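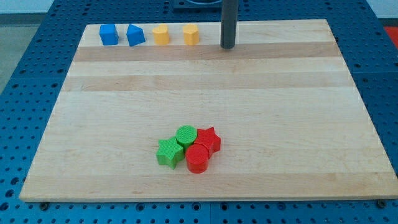
Vol. 3, No. 2, p. 55

4.2 What changed at the sorting bench

Figure 4. Wooden work board with a row of blue and yellow blocks along the far edge and a cluster of green and red blocks nearer the front.

Before the arm came in, sorting at Fovance was a two-person job. The parts room sends out teaching kits for schools, and every kit needs the right shapes in the right colors. One person picked, the other checked, and both of them told us in interviews that by the middle of the afternoon they had stopped trusting their own eyes. The arm, run by the Prellameck controller, now does most of the picking. We were delighted by how quickly the talk at the bench moved on to other things!

The test layout in Figure 4 was drawn up with the bench workers. They asked for the hard case to be in it, and we are very glad they did. Blocks with space between them, like the ones in the back row, can be approached from several sides. The four in front touch one another, two stars and two cylinders, and a grip on one can easily shift its neighbor. Hui-mei Kao, who has led the bench through the whole trial, called these "the huddles" and the name has stuck in our notes and in our code comments.

Over the trial we logged 2,984 picks. Workers could stop the arm at any time and were asked to write down why. Most of the notes from the first weeks are about huddles, and they are wonderfully exact: which block to take first, which side to come in from, when to nudge a star away before trying to grip it. Shih, the planning module, had no rule for nudging until the February update, and the rule we added was copied almost word for word from one of these notes.

The checker's job has changed the most. Checking used to mean looking over a coworker's shoulder, and several people said they had disliked it (one called it "being the bad guy all day"). Now the checker sets out the board, watches the difficult picks and decides when a layout needs to be broken up by hand. Workers rated this as more interesting but also more tiring in the first hour, when there are many small decisions to make. Endico, our partner for the scheduling side, responded by moving the handover between checkers earlier in the shift. We return to the effects of that move in Section 4.3, together with the workers' own suggestions for how new staff should be trained.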